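Vovauレビュー　自作アームセルの下ごしらえに使ってみた

共同工房Stonaの隅に、テーブル一台ぶんの自動化セルを作っています。トレイに並んだ小物をアームでつまんで、奥の箱へ移すだけの小さなものです。それだけなのに、台座をどこに置くか、トレイをどっち向きにするかで延々と悩んでいまして、見かねた工房の仲間に勧められたのがセル設計用シミュレーターのVovauでした。

先に書いてしまうと、ものすごく気に入っています。夜にちょっとだけ触るつもりが、気がつくと窓の外が明るい。そういうソフトです。 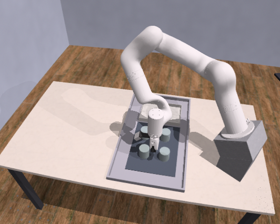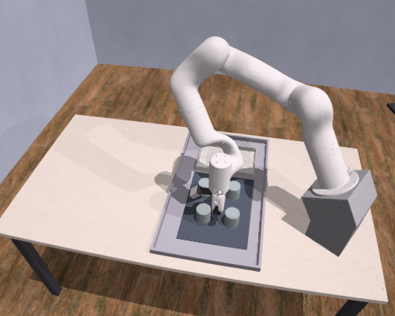 うちのセルは、テーブルの右端に台座を据えて、そこからアームを大きく曲げて中央寄りのトレイへ下ろす配置に落ち着きました。最初に紙で描いていたのは、テーブルの奥側の真ん中に台座を置く案です。見た目はすっきりするんですが、Vovauで動かしてみると肘が後ろの壁にどんどん近づいていく。壁を透明にして「たぶん大丈夫」と言い聞かせていた自分が恥ずかしくなりました。右端に移したら嘘のように楽になって、しかも手前に人が立つ場所まで空きました。共同工房だと、これはかなり大きいです。

導入まで

インストールは素直でした。メモリは16GBのノートで足りています。工房の据え置き機でも試しましたが、操作感に大きな差はなく、影の描画を最高にしたときだけノートのファンが頑張りはじめます。試用期間が30日あるので、私はその間に配置を全部決めてしまうつもりで始めて、結局そのまま購入しました。

初回起動のときに出てくる単位の設定だけは、急いで飛ばさないほうがいいです。私はメートルのままミリの図面を読み込んで、床を突き抜けて地平線まで続く巨大なテーブルを作りました。あれはあれで壮観でしたけど（笑）。

アームのモデルは標準の読み込み機能で入ります。関節の可動範囲も一緒に入ってくるので、無理な姿勢にしようとするとちゃんと止まってくれる。この「止まる」感触がいいんですよ。マウスで手先を引っぱっていくと、ある所でぬるっと肘の向きが変わって、ああここが苦しいんだな、と目で分かります。数字の表を眺めていた頃には、まるで掴めなかった感覚です。

置き場所を決める作業が楽しい

Vovauのいちばん好きなところは、台座やトレイをつまんで動かすと、登録しておいた手先の位置に届くかどうかをその場で計算し直してくれる点です。届く位置は緑、関節の限界に近い位置は黄色で表示されます。トレイを少し回しては眺め、台座を少しずらしては眺め。試した姿勢は保存した分だけで430近くになっていました。実物の台座でこれをやったら、腰がどうにかなっていたと思います。

台座の高さもここで決めました。テーブル面から125ミリ持ち上げると、手首を真下に向けたまま動ける範囲がいちばん素直に取れたんです。もっと低くてもトレイの手前までは届くのですが、奥の箱のほうで手首がきつくなる。逆に高くすると、今度は手前の隅で腕が伸びきってしまう。このあたりのせめぎ合いを寝転がったまま確かめられるのは、ちょっとした贅沢です。

影がちゃんと落ちるのも、予想外に役に立っています。上にカメラを付ける計画なので、アームの影がトレイにどうかかるかは気になっていました。照明の位置を変えながら影の動きを追えるおかげで、工房の天井灯だけに頼るのはやめて、横から補助の光を入れることにしました。もちろん実際の明るさまで当てになるわけではありませんが、どの向きから影が伸びてくるかを知るには十分です。

狭いところに指を入れる

部品同士のすきまにグリッパーを下ろす動きは、今回のセルでいちばん不安だったところです。私は短い円柱を並べておいて、そのあいだへ真上から指先を下ろす練習場面を作りました。単純な形ですが、これが意外と意地悪で、手首の向きがほんの少し傾いているだけで干渉の警告が鳴ります。

視点を低くしてトレイの縁すれすれから覗くと、指先と円柱のすきまがよく見えます。上から見て余裕だと思っていた位置が、横から見ると全然そうでもない。逆に、無理だろうと諦めていた向きが案外すんなり入ったりもします。視点を登録しておけば番号キーで切り替えられるので、私は真上、低い手前、台座の後ろの視点を割り当てて、ぱちぱち切り替えながら作業しています。これに慣れると、ほかの3Dソフトでも同じキーを叩いてしまって困ります。

グリッパーはŘíhaの指先部品を付ける予定で、その形状データも読み込みました。指の開き幅をスライダーで変えながら、そのまま手先の経路を再生できます。開いた状態で下ろすと隣に当たり、閉じすぎると目当てのものに乗り上げる。その中間を探して、やっと納得のいく開き幅が見つかったときは、夜中なのに声が出ました。

接触の計算は、正直まだ付き合い方を探っています。初期設定の摩擦だと、掴んだものが妙に滑ったり、逆に指にぴたっと吸いついたように見えたりします。材質の項目を自分で詰めればそれらしくなるものの、実物の感触に合わせるにはやはり実物が要ります。私は掴めるかどうかの判定には使わず、手先が通れるかどうかの確認に絞ることにしました。そう割り切ってからは、待ち時間も減って気持ちよく進んでいます。

実物の工作との行き来

台座とテーブルの固定にはTosskaの金具セットを使っています。Vovauから台座の取り付け穴の位置を図面として書き出せるので、印刷してテーブルに貼り、その上からポンチを打ちました。印刷のときに「用紙に合わせる」が入っていないかだけは確認してください。私は一枚目で見事にやりました。紙だけで済んでよかったです。

穴あけの当日は、わくわくして朝いちばんに工房へ行きました。今まで画面の中で散々動かしてきた位置に、ほんものの穴があく。切り粉を払って金具を当てて、ボルトがすとんと入ったときの嬉しさといったら！　配置に迷いがないと、工作そのものに集中できるんですね。以前の私は、穴をあけながらまだ「もう少し左だったかな」と考えているような人間でした。

トレイの縁の高さも、シミュレーターで見つけた修正点です。最初の設計では縁が高く、手前側のものを取りに行くときに手首の丸い部分が近づきすぎていました。縁を浅くしたら解決。ついでに掃除もしやすくなるはずです。

工房の作業台は脚の長さがそろっていなくて、床の具合によっては天板が少し傾きます。Vovauの中のテーブルは当然まっすぐなので、そこは現場で脚の下に薄い板を噛ませて合わせました。こういう差をあらかじめ入れておける「設置誤差」という機能もあるようなのですが、まだ使いこなせていません。次の休みにじっくり触るつもりです。

気になったところ

褒めてばかりなので、引っかかった点も書いておきます。

日本語表示は、メニューの上のほうだけ訳されていて、深い階層に入ると急に英語になります。意味は取れるのですが、「拘束」と「Constraint」が別の機能だと思い込んで、しばらく探し回りました。同じものでした。

元に戻す操作が、姿勢の変更と部品の移動で別々の履歴になっているのも慣れが要ります。台座を戻したつもりがアームだけ前の姿勢に戻っていて、あれっとなる。今は大きく動かす前に必ず別名で保存する癖がつきました。ファイル名の末尾がどんどん長くなっていくのは私の性格のせいです。

それから、再生速度の初期値がやけにゆっくりです。安全側に倒しているのだろうとは思いますが、動作の流れを見たいときには待ちきれません。設定画面の下のほうに速度の項目があるので、最初に変えておくと快適です。

説明書は読み物としてはよくできています。ただ、自作のトレイを読み込むときの手順がかなりあっさりしていて、原点をどこに置くべきかは試して覚えるしかありませんでした。私の場合はトレイの底面の中央に置いたら、回転させても位置が暴れなくなりました。角に置いていた頃は、少し回すたびにトレイが遠くへ旅立っていました。

どんな人に合いそうか

すでに工場でちゃんとしたセルを組んでいる方には、たぶん物足りないと思います。複数台の連携も試しましたが、動くには動くけれど設定が面倒で、私の用途では早々に手を引きました。

一方で、机の上にアームを一台置いて何かさせてみたい人、置き場所で手が止まっている人には、ぜひ触ってみてほしいです。とくに共同の作業場だと、実機を広げて試せる時間が限られますよね。家で配置を詰めておいて、工房では組むことだけをやる。この分け方ができるようになってから、作業日の進み方がまるで違います。前は片付けの時間になってもまだ台座を抱えてうろうろしていましたから。

今は経路を書き出して、実機の速度をぐっと落として流す準備をしています。緊急停止のボタンは台座と反対側、テーブルの左手前に付ける予定で、配線の長さもVovauの寸法測定で拾いました。12月のうちに奥の箱までの往復を通して動かせたら、次はカメラの固定です。支柱をどこに立てるかで、また夜更かしすることになりそうです。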